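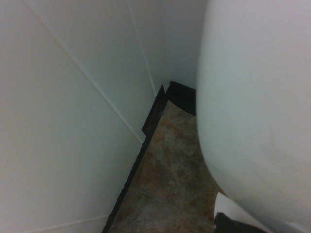

Progress report to the Grudard programme office
Project: Misine - wrist camera and gripper comparison for washroom cleaning tasks
Prepared by: Jonalyn Belmonte
Period covered: October to January

1. Summary

Work in this period was on the second work package, the comparison of two wrist cameras and two grippers on the same arm. The camera comparison is complete. The gripper comparison is complete for paper and cloth items and part done for rigid items. One change to the plan is requested in section 6.

2. Equipment

The arm and its controller are unchanged from the last report. The two grippers are the parallel-jaw unit supplied with the arm and the soft-fingered unit from Tinier. Both were fitted with the same mounting plate so that the wrist camera keeps the same offset from the fingertips. Camera A is the narrow-angle unit used in the first work package. Camera B has a wider lens and a shorter minimum focus distance, at the cost of more noise in poor light.

The mounting plate had to be remade once. The first version allowed the camera to turn slightly when the cable was pulled tight at full wrist rotation, and all calibration done with it has been discarded.

3. Camera comparison

Each camera was run through the same set of approach paths in the Ní Chonaill test washroom, with the ceiling lights on and again with them off. The aim was to find which view gives the controller a usable estimate of distance to the wall, the floor and the fixture when the wrist is low down and close in.

The narrow gap between a white fixture and a pale wall remains the hardest case. A smooth, curved white surface gives very little for the matching software to hold on to, and the wall is not much better. The estimate in these views depends mainly on the dark trim at the foot of the wall and on the pattern of the floor tiles. Where both are in view, the two cameras perform equally well. Where the fixture takes up half the view or more, Camera A often loses one or the other, and the controller stops the arm.

With the lights on, Camera A stopped the arm on 19 approaches and Camera B on two. With the lights off, both did worse and the difference between them was smaller. Grain in the dark areas along the trim was the main cause for Camera B. Raising the exposure time helped, but the arm then had to move more slowly to avoid blur.

One fault was found that affects both cameras. A step in the line of the trim can be read as a change in distance to the wall. Charoen Khunthong has altered the edge fitting so that a single step is ignored if the line continues at the same angle on the far side. The change has been tested on recorded data only and will be tried on the arm in the next period.

Camera B has been chosen for the remaining work.

4. Gripper comparison

The test items are those likely to be found on a washroom floor: single sheets of paper, folded card, cloths, small bottles and caps. More than 1000 picks have been logged across both grippers.

The parallel-jaw gripper is better on card and on anything with a raised edge. It is poor on flat sheets, where the jaws tend to push the sheet along the tile until it meets a wall. The soft fingers are better on cloth and on flat sheets, but they need more room to open. Close to a fixture this matters a good deal - the outer finger touches the fixture before the inner one has reached the item. Limiting the opening to 40 mm removes most of these contacts, and the drop in successful picks in open floor areas was small.

Work on bottles and caps is behind plan. The force readings from the soft gripper drifted over long sessions, and the sensor was returned to Tinier for checking. It has now been refitted, and the remaining picks will be repeated from the start so that all results come from one calibration.

5. Controller

The stop threshold was left at the same value for all the tests above. Khunthong has prepared a version that slows the arm in stages as the distance estimate becomes less certain. It adds a short delay to each camera reading, which has yet to be measured under full load.

6. Request

We ask the programme office to agree to move the rigid item tests into the next period. No extra funds are needed. The final comparison table will be issued with the next report, together with the logs for both grippers and the revised drawing of the mounting plate.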